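Zudumik Zosby Four-Channel Vacuum Synchronizer: Long-Term Review

By Mahlet Adugna
15 Oct 2026

The Zosby is a digital vacuum gauge set for synchronizing throttle bodies and carburetors on engines with two, three or four intake tracts. It replaces a bank of dial gauges or a set of mercury or fluid columns. I bought mine from Seixas for $72 at full retail and have used it on 17 motorcycles, mostly inline fours, with a few parallel twins and one triple.

What is in the box

The head unit, four lengths of silicone hose, four brass restrictors, two sizes of threaded adapter, a USB cable and a folded instruction sheet. There is no case. The hoses are marked with colored bands at both ends, and the colors match the bars on the display. The adapters cover the common vacuum port threads on Japanese bikes. For the smaller ports on some European throttle bodies you will need to buy your own.

The instruction sheet is short and leaves out the zeroing procedure. It is on the Zudumik website. With all hoses disconnected and open to the air, hold the mode button until the four bars flash, then let go. Do this every time you switch the unit on. Skipping it gave me a false offset on channel three more than once, and the display gives no warning.

Display and readings

Readings are absolute pressure in millibars, or inches of mercury if you prefer. A second screen shows the difference between each channel and a reference channel of your choice. The second screen is the one you want for adjustment work. The first is more useful for diagnosis, as it shows whether all cylinders are low together or one is out by itself.

With the hoses open the unit read 835 mbar in my shop, and the barometer on the wall agreed with it. The shop is at altitude, so anyone closer to sea level should expect a much higher figure. I also teed all four hoses into one port on a running engine. After zeroing, the channels stayed within one digit of each other through the whole idle range and up to a fast idle.

Damping has three settings. Low is unusable at idle on a twin: the bars swing too far to read. Medium suits fours. High suits twins, although the reading then lags behind the adjusting screw, so you have to turn the screw, wait, and look again. The brass restrictors go into the hoses a hand's width from the unit. I tried it without them, and the numbers became erratic even on high.

Compared with dial gauges

My previous set was a Gisideo four-dial. The dials are quicker to read from the far side of the bike and need no power. They also drift, and each one has its own small valve to calibrate before every job. With the Zosby, setup is shorter by the time it takes to do that calibration. On adjustment time I see little difference. The screws are just as hard to reach whichever gauge is hanging from the handlebar.

The dials do show one thing better. A tight or leaking intake valve makes a needle flick in a regular way that you learn to recognize. The digital display averages that out on medium and high damping. On low you can see the bar jump, but I would not want to diagnose a valve from it. I have kept the dials for that reason.

Fit and build

The housing is molded plastic with a rubber band around the edge. It has survived a fall from the seat of a bike to a concrete floor with one scuffed corner. The hook on the back is too small for a handlebar with heated grips or a thick wrap, and I have replaced it with a loop of cord. The hose barbs are plastic too. They are the part I would worry about most. Push the hoses on straight and do not pull them off at an angle. When a hose gets tight, cut the end off it.

The screen is readable in the shade and poor in direct sun. There is a backlight, which turns itself off after a fixed time and cannot be set to stay on. In a dim shop this means pressing a button every few minutes with oily gloves. The buttons do work with gloves on.

Battery life has been good. I charge it before a busy week and have never had it go flat during a job. It will run while charging. The charging port has a rubber plug that does not stay in, and mine is now lost.

Procedure notes

None of this is specific to the Zosby, but it affects the results more than the choice of gauge does.

Bring the engine to full operating temperature first. Put a fan in front of the radiator, or in front of the fins on an air-cooled engine. Set valve clearances before you touch the synchronization. Check the intake boots for leaks. On a four with a conventional linkage, match one to two, then three to four, then the left pair to the right pair. Blip the throttle after each change and let it settle before you read again. On fuel-injected engines, find out from the service manual which throttle body is the reference, and leave its air screw alone.

If the fuel tank has to come off, you need an auxiliary supply on carbureted bikes or an extension harness and line on injected ones. Zudumik sells neither.

Faults so far

One hose split at the barb. Zudumik sent a replacement in November after I wrote to them, with no charge. The unit froze once when I plugged it in with the engine running, and a long press on the power button cleared it. There have been no failures in the sensors themselves. 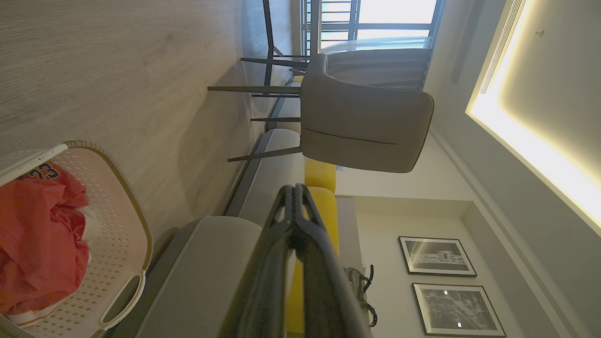

A firmware update is listed on the company's site, with a longer backlight time among the changes. I have not installed it, and everything in this review applies to the unit as it was shipped.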